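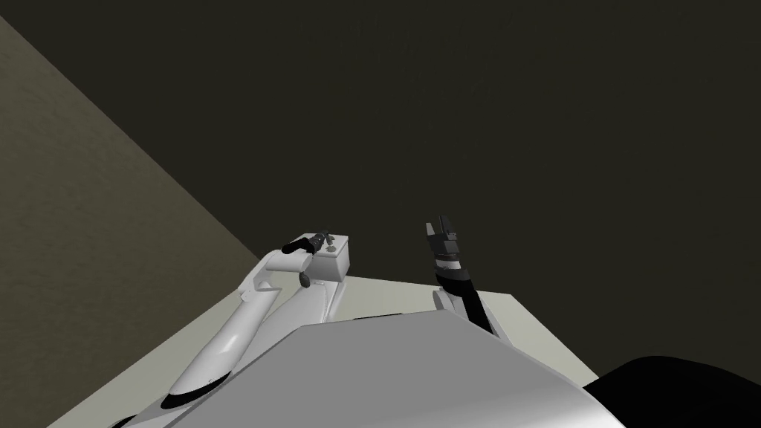 Plimbridge Manipulation Group

Two-arm teaching moves into the simulator

The group's two-arm teaching work has been running in simulation since June, and the first set of recorded demonstrations is now on the shared drive for anyone who wants to train on it. There are 1,084 of them. The aim for the first release was 3,000, so we are a good way short, and the second half of this item is a request for more operators.

For those who have not been down to the teaching room lately, the set-up has changed. The operator sits at the desk by the window with a pair of hand controllers and steers both arms of the simulated robot at once. The view is from the robot's side of the table, looking out over its body with an arm to the left and an arm to the right. New operators tend to find the body gets in the way at first. It hides the lower parts of both arms, and you have to learn where the elbows are without seeing all of them. We tried a higher viewpoint for a while, which made the tasks easier to do but left us with recordings that did not match what the real robot's head camera sees. The lower view has been put back and will stay.

Every session now starts with the table clear and nothing in either gripper. The operator spends the first few minutes simply moving: raise the left arm, bend it at the elbow, turn the right gripper to point straight up, bring both back. None of this is kept as a demonstration. Hatice Keskin, who runs the sessions, asked for it after going through the early recordings and finding that the opening attempts in nearly every session were jerky, whoever was driving. With the warm-up in place she throws away far fewer.

The right gripper carries a thin red band part of the way down. Please use it. If you lose track of which way the wrist has turned, find the band first and then follow it up to the fingers. Several people have been watching the fingertips alone, and at some angles the black parts are hard to tell apart against the back wall, which is very dark. Hatice has asked for the wall to be made lighter in the next build, but that will not happen until the current set is finished, as we do not want two backgrounds mixed together under one label.

The tasks

Four tasks are open for recording: passing a block from the left hand to the right, stacking two cups, opening a hinged box with one hand while the other holds it still, and folding a cloth in half. Passing the block is the one to begin with. The cloth is the hardest, partly because the simulated cloth slides more than a real one does, and for now we would like it left to people who have already done a full session on each of the others.

A demonstration counts if the task is finished and both arms are back in the rest position before the timer runs out. Small corrections on the way are fine, and we would like to see more of them. Some operators have been stopping and starting again whenever they miss a grasp. Please carry on instead. A model trained only on clean grasps has no idea what to do after a bad one, and we saw plenty of that in the spring, when the real arm would close on nothing and then carry the nothing carefully across to the other side of the table.

What we have learnt so far

The training runs use Plaltari, our own code for learning from demonstrations, with the settings carried over from the one-arm work. On block passing, 300 demonstrations were enough to give a policy that finishes the task more often than it fails in simulation. Adding more helped steadily after that. Cup stacking needs more, and we do not have a fair number for the box yet.

Moving to the real robot has been mixed. Block passing carries over reasonably well. Cup stacking does not — the real fingers flex a little when they close, the simulated ones stay rigid, and the cup ends up tilted. Flerklow, who supply the grippers, have sent us stiffness measurements and we are putting these into the model. Anyone who recorded cup stacking before the change can leave their files where they are. We will replay them with the new fingers and only ask for repeats where the replay fails.

There is also the question of teaching by hand, where you take hold of the real arm and move it through the task yourself. Ateş, the older robot in the back room, is still used for this and will go on being used. It gives better recordings wherever contact matters, because you can feel the box lid push back. It is slow, though, and with two arms you need two people who can agree on a speed. The plan is to keep it for the box task and compare the results with the remote-controlled ones.

Operators wanted

We have 18 trained operators and most of them are also trying to finish something else. If you can spare an hour at the desk, please put your name on the sheet by the teaching room door. You do not need to have driven a robot before. The first session is with Hatice, and after that you can book the desk yourself. Mornings are usually free and the room gets busy after 2.

A few requests for those already recording. Log in under your own name, as we had a run of files last month that could not be matched to anyone. Fill in the comment box when something odd happens, even if you think it was your fault. Put the controllers back on the charger. If the left arm will not follow your hand at the start of a session, press the reset pedal once and wait — pressing it twice also clears your task list, and this will be fixed in the next build along with the wall.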